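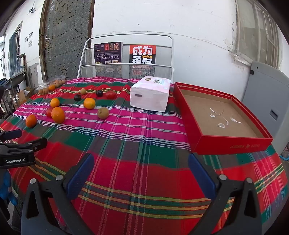
Fruit, eggs and blue-padded grippers at the Jandbridge open day.

I got to Jandbridge early, which was a mistake, because the tea wasn't ready and Eirini Vrettos was still hunting for her glasses. She runs the open days there and she talks fast, so apologies to her if I've mangled anything. I had meant to ask her about money and big plans. We ended up talking about plums for most of the morning!

"Everybody wants to see the egg," she told me. "I tell them to try a plum first. You squeeze a plum too hard and you've learned something, and it only cost you a plum."

The way it works is simple enough. You take a gripper in your hand, you pick things up off the table and put them somewhere else, and the recordings go toward teaching a robot arm to do the same. Visitors get 15 minutes each. I asked if that was long enough to get any good at it and she laughed at me (kindly, I think).

"The first five minutes you fight it. You want to use your wrist like it's your own hand. Then you slow down. I had a retired dentist here in May who was better than any of us by the end of his turn, and I have been doing this every working day for two years."

My own turn was not like the dentist's. The big orange was fine – you open wide, come straight down, close, done. The kiwi I chased halfway across the cloth. Eirini stood beside me saying "lower, lower, lower" until I was low enough, and then I had it, and I'm not ashamed to say I cheered.

I wanted to know why they use a tablecloth with so much going on in it. I'd pictured something plain and white, like a lab. She said plain and white is how they started, back when the whole project was called Zalex and fit in one room, and she got tired of it.

"Who has a plain white table at home? My mother doesn't. People have stripes, they have crumbs, they have a box of something they forgot to put away. If it only works on a clean table, I don't want it in my mother's kitchen."

They had 1,256 recordings from the open days by the time I visited in December 2023, and she told me up to 82 of those came from one very determined school group. Not all of them are keepers. Somebody goes through every one, and the ones where the visitor stops to wave at a friend get thrown out.
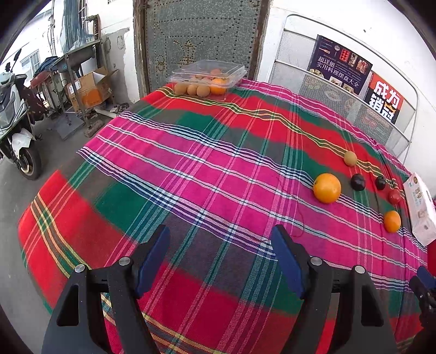

Asif Janjua broke in around then to say that the waving ones should be kept, and that he'd been telling her so for months. People stop halfway through a job all the time, he said, and a robot that has only ever seen tidy work is going to be lost in a real house. Eirini told him to go put the kettle on. He stayed and argued, and I got the feeling they've had this one before.

"He's partly right," she said once he'd gone. "Write down partly."

I asked her what she'd like the thing to do in the end, if she could pick one job. I was expecting cooking, or laundry. She thought for a while.

"Unpack the shopping. My mother can still cook, she's a wonderful cook, but the bags are hard on her hands. Eggs in one place, fruit in another. That would be plenty for me."

The next open day will take 36 people, and you do need to put your name down at the front desk first. Wear sleeves you can push up. I've already signed up again, and this time I'm starting with the plum.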